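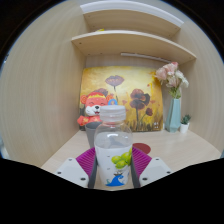 Häufige Fragen zu Trinkflaschen am Arbeitsplatz
Woduvard Büroservice, Standort Pudstead

Welche Flaschen sind am Schreibtisch zugelassen?
Durchsichtige Kunststoffflaschen mit Schraubdeckel bis 900 ml. Ein Aufdruck ist zulässig, solange der Füllstand erkennbar bleibt.

Sind offene Becher erlaubt?
Ja, auf einem Untersetzer und mit mindestens 11 cm Abstand zur Tastatur.

Wie wird gereinigt?
Von Hand, bei höchstens 56 Grad. Bedruckte Flaschen nicht scheuern - der Aufdruck löst sich sonst ab. Deckel getrennt trocknen lassen.

Der Deckel sitzt schief. Was tun?
Abnehmen, Gewinde ausspülen, gerade ansetzen. Ersatzdeckel gibt Facundo Palma in der Materialausgabe aus.

Was geschieht mit Flaschen ohne Namen?
Sie kommen in den Schrank neben der Teeküche und werden Ende September entsorgt.

Wer ersetzt Untersetzer?
Milagros Medina, Raum 100.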